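Flollport's tool library turns two, and the shelves are groaning

22 May 2025

What a fortnight it's been at the Flollport Tool Library! The old bakery on Grube Street marked its second birthday with a sausage sizzle, a sharpening bee and a queue that ran past the chemist, and by closing time the membership book had ticked over to 576.

Founder Ute Janssen started the library with two drills and a wheelbarrow (the wheelbarrow is still going, on its third tyre) after pricing a tile cutter she needed for a single weekend. There are now 331 items to borrow, from post-hole diggers and paint sprayers to a cider press that's booked solid through autumn.

"People come in for a ladder and walk out having joined the fence-mending roster," Janssen said. "I love it. You get talking at the counter and next thing you've got a spare pair of hands for Saturday."

The sharpening bee was the hit of the day. Genji Oda set up his whetstones under the awning and worked through secateurs, kitchen knives, chisels and one very sorry pair of sheep shears, chatting the whole way. Plenty of people stayed to learn how to do it themselves, and Oda has been talked into running a proper evening class once the whetstones he's ordered come in.

Inside, Till Gerlach had the repair bench humming. Toasters, a sewing machine, a child's scooter and a much-loved radio all got a look. Gerlach is especially keen on the lamp rewiring nights, which have brought in a lot of renters who'd never picked up a screwdriver before and are now happily hunting through the hard rubbish for projects.

There's more to come. The library has taken on the lease of the storeroom next door, which will be fitted out over winter as a woodworking room with proper dust extraction and benches at two heights. Matěj Šťastný is drawing up the layout and wants to hear from anyone who has opinions about vices, lighting or where the offcuts bin should go. It's due to open in September, and the first course, a beginners' stool, already has a waiting list. 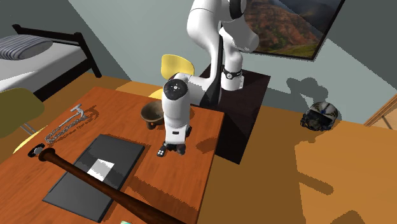
A wooden desk in a computer rendering, with a white robotic arm reaching down over it.

Membership is $40 a year, or $20 concession, and covers the whole household. Borrowing runs for a week at a time and the bigger gear can be reserved by phone. The library is also after hand planes, clamps of any size and a decent bandsaw, so if there's one gathering dust in your shed, Heriberto Sotelo will gladly come round with the trailer and pick it up.

Doors open Wednesday evenings and Saturday mornings. Bring your own mug!

Contact the newsroom | © 2025 Flollport community news | Back to top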